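Damir Petek on Edge Sealing, Moisture and the Case for Slower Furniture

Damir Petek has run the finishing room at Paturden, a maker of contract tables and benches, for 10 years. Most of his working day goes to a part of the product that buyers rarely look at: the edge of the panel. We spoke by phone in October, shortly after the company changed its sealing procedure for all tops sold to workshops and schools.

The change came out of warranty returns. Petek's team went through 449 returned tops and sorted them by type of failure. Scratches and burns made up a small share. The largest group was swelling along the edge, usually within a hand's width of a corner.

"The face of a laminate top is close to waterproof," Petek says. "The core is not. If water gets in, it gets in at the edge or at a hole that was drilled after the top left us."

Under the old procedure, the edge band was applied with a hot-melt adhesive and trimmed in one pass. Petek says the adhesive itself held up well. The weak point was the joint at the corner, where two bands meet and the trimmer tends to lift the glue line slightly. Cleaning fluid collects there and works into the core over months.

The new procedure adds a second sealing step and a rest period of 22 hours before the top is packed. Bujar Vlachou, who handles production planning, objected at first. Racks of resting tops take up floor space, and the company had to move its packing line to the other side of the building to make room for them.

"Bujar wanted to know what the minimum was," Petek says. "We tested shorter periods. The corners passed when they were fresh and then failed after the humidity cycle. So the rest period stayed."
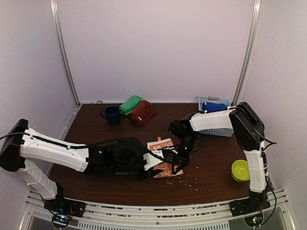
Dark wood-grain laminate on a work surface.

Color turned out to matter more than the team expected. Dark decors show a pale line wherever the band has been trimmed too deeply, and customers report it as damage. On light decors the same cut usually passes without comment. Petek now has the trimmer set separately for the dark range and changes the blades on a shorter interval – a cost he considers minor next to a replacement top.

He is less satisfied with what happens on site. Installers often drill for brackets or cable outlets and leave the hole raw. Paturden ships a small tube of sealant with each order, and Petek estimates that some 42 percent of the tubes are never opened. His colleague Todor Kos has rewritten the installation sheet twice. The current version puts the sealing step before the drilling diagram, on the first page.

"Todor's view is that people stop reading once they have the measurements," Petek says. "I think he is right. The returns from the last few months look better, but it is too early to give a figure."

Asked what he would tell a buyer choosing between two tops, Petek suggests turning over a sample and running a fingernail along the corner joint. A ridge means the band is standing proud or the glue line is thick. He also recommends asking how holes are supposed to be sealed and with what. A supplier who has no answer, he says, has probably not looked at its own returns.

Paturden plans to apply the same procedure to its bench seats next. The curved front edge needs a different band, and samples from two suppliers are in the humidity cabinet now.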